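Blazer sleeves too long – tailor or just live with it?

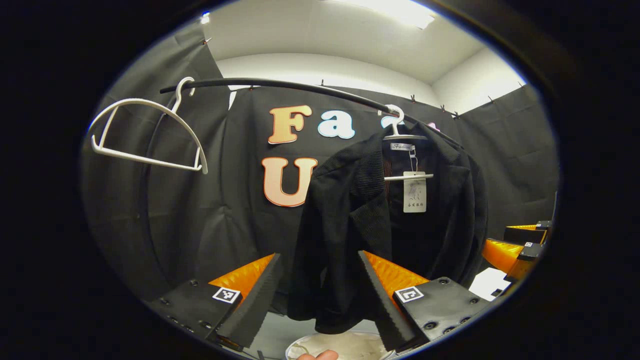

posted by Zineb Nasr

How much sleeve can you take up on a blazer before it looks off? Mine come down nearly to my thumb knuckle and I have a work thing Friday. Bought online, no returns. Buttons at the cuff, not the working kind. Never had anything altered before so no clue what to ask for.

Wanda Ziółkowski
An inch is usualy fine from the cuff. Past that the bottom button sits too close to the edge and it starts looking chopped. If the buttons are fake they can be moved up, ask for that when you drop it off. More than 2 inches and they should go in from the shoulder – costs a lot more, takes longer too.
Wear the shirt you're going to wear with it. And the shoes, if pants are getting hemmed as well. Arms down when they pin, don't hold them out to look at the pins, everybody does it and the sleeve ends up short.
You want the wrist bone just covered, bit of shirt cuff showing.

Alby Sutcliffe
just push them up? did that for a whole wedding

Baoshan Yin
Agree with Wanda mostly. Friday is tight though, call first thing and ask about rush. The place I use (Fekel, next to the dry cleaner) does sleeves in two days if it's only the cuff, longer in August when the prom and wedding stuff backs up – ok not prom, but weddings. Also check the shoulders before you pay for anything. If the seam hangs past your own shoulder the sleeve isnt the problem, the jacket's a size too big and shortening won't fix it.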